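Sorting the odds-and-ends bin

I don't trust most decluttering systems. Leria sells a set of 25 labels for this job, and I have used 4.

1. Leave everything in the bin. Tipping it out on the table just makes a second mess.

2. Clamp the bin if it slides. One bar clamp over the rim will do – skip the rubber mats.

3. Soft things go first. Cushions hide the small stuff and take up most of the floor.

4. Pull small pieces away from the walls. Toy figures end up in the corners, and little blocks get missed.

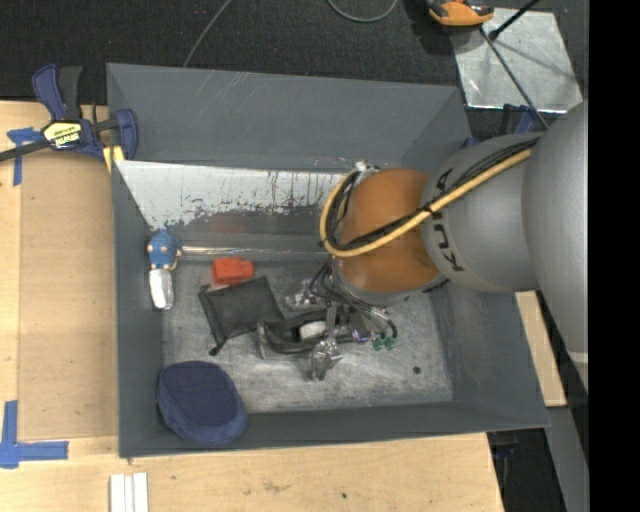 5. Wipe the bottom. Scuffs stay, whatever the spray bottle promises. Līga Paju swears by vinegar. I saw no difference after 2 tries.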